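Worktop sealing, is it a con?

fennel_grater
Had a quote from Wurham for a new kitchen top. On the bottom line, £179 for "lifetime sealing". The salesman couldn't tell me whose lifetime. Grey speckled stone.
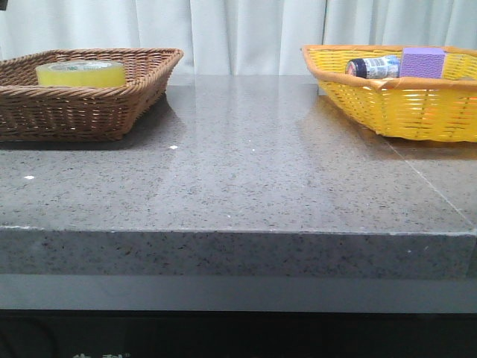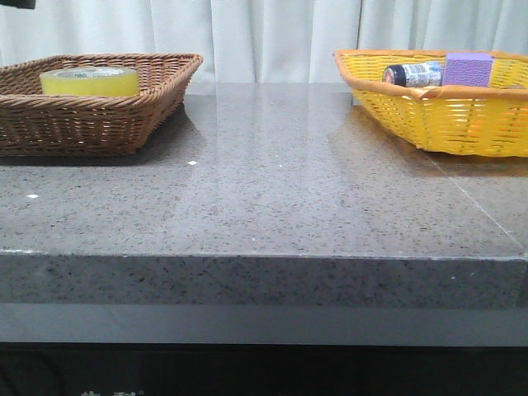
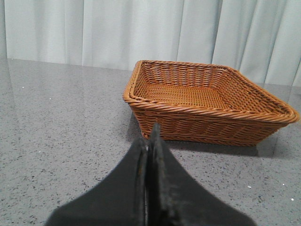 Is there any point paying, or do I buy a tin and do it myself?

Oldbrick
What stone is it? If it's quartz it doesn't want sealing at all. If it's granite, maybe. "Speckled" could be either and I bet the salesman doesn't know.

fennel_grater
Quote says "Stovska Grey, natural". Natural what, I don't know.

pipsqueak14
We paid Flommont 300 for the same promise. Rang them in November about an oil mark by the hob and they said cooking oil wasn't covered. In a kitchen!

Marl_and_Co
To be fair, I fit these for a living and a proper sealer does slow stains down. Leave a splash of water on it for 14 minutes. If the patch goes dark, seal it. If it doesn't, keep your money.

Oldbrick
Slows down, yes. Lifetime, no. You'd be doing it again in a year or two whatever the paper says.

Marl_and_Co
Depends on the product. Some last a lot longer than that.

Oldbrick
According to the tin.

pipsqueak14
I'd worry more about the joints. Ours was badly filled and collects crumbs. Ask where they're putting them before you sign.

fennel_grater
Asked. They'll move the joint away from the sink for another 500. I'm getting a second quote from Brekke.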